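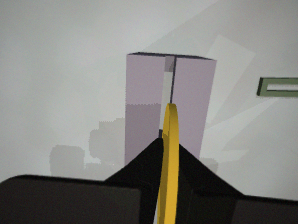

FAQ

I get a lot of the same questions in my inbox, so I finally put my answers in one spot. If yours isn't on the list, the contact form still works – I'm just slow in August, when I'm away with my kids.

Who are you, anyway?

I'm Etenesh Degefa, and I'm a registered dietitian. I spent my first years on a hospital kidney unit, then moved over to outpatient work, where I mostly see people with digestive trouble (IBS, reflux, celiac disease). I love it there! I get to talk about food all day and people tell me their grandmothers' recipes.

Are you a nutritionist or a dietitian?

Both words get used for me and I answer to either one. Dietitian is the credential, though. It meant a degree, a long supervised internship and a big exam that I still have dreams about.

Can I book a visit with you?

Yes, if you live in my state. A first visit runs 60 minutes and follow-ups are 30. Mebrat Tilahun runs the front desk at Pedach, the clinic where I see patients, and she can tell you what your plan covers before you come in.

What should I bring?

A list of your medicines and supplements, and a few days of food notes if you can manage it. Scribbles on the back of a receipt are fine. Please don't eat "better" that week for my sake!

Will you put me on a low FODMAP diet?

Maybe, for a little while. It's a short test with a second half where foods come back in, and lots of people get stuck in the first half for years. If you haven't been checked for celiac disease yet, talk to your doctor first and keep eating gluten until the blood test is done.

How much fiber do you eat?

I shoot for 30 grams a day and miss it plenty. Oats, lentils and frozen berries from Meijer do most of the work.

Do companies pay you to mention things?

No. I buy my own groceries, and I turn down free samples.

Can I share your recipes?

Sure – just link back to the page and leave my name on it.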